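Etholm Buckwheat Pancake Mix

Etholm is a dry pancake mix made from buckwheat flour, oat flour, baking powder, and a little sea salt. There is no sugar in it, so it works for savory pancakes as well as sweet ones. Each bag makes two batches, and one batch feeds four people at breakfast.

To make a batch, empty half the bag into a bowl and add two eggs, a cup and a half of milk, and a spoonful of melted butter. Stir until the flour is wet and stop there – a few lumps are fine. Let the batter stand for 11 minutes. It will thicken as the buckwheat takes up the milk. Cook over medium heat in a lightly greased pan and flip when the edges look dry.

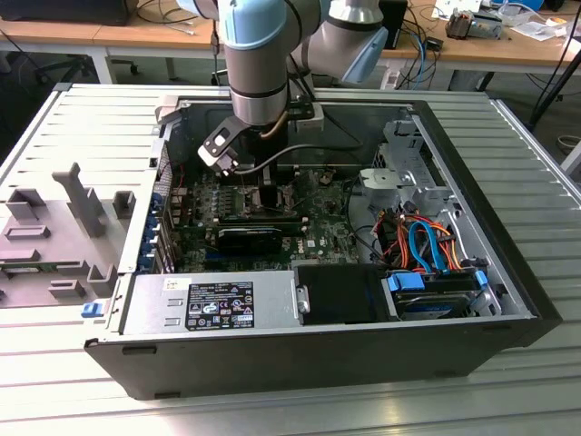 Can I make the batter the night before?

Leave out the butter, cover the bowl, and keep it in the fridge. In the morning, stir in the butter and a splash of milk. The pancakes will be a bit flatter than from fresh batter.

The recipe comes from Dirk Baumgart, who cooked it for nearly 33 years at the Ostermann breakfast counter in Jetilside. His version used buttermilk, and you can swap it in cup for cup. If you do, expect a darker pancake with a more sour taste.

Store the bag closed in a dry cupboard. After opening, use within two months. Contains oats. Packed on equipment that also handles wheat and walnuts.

Sold by Nirel in single bags or by the case. The apple cinnamon version is back in January.

Page updated Jul 20, 2025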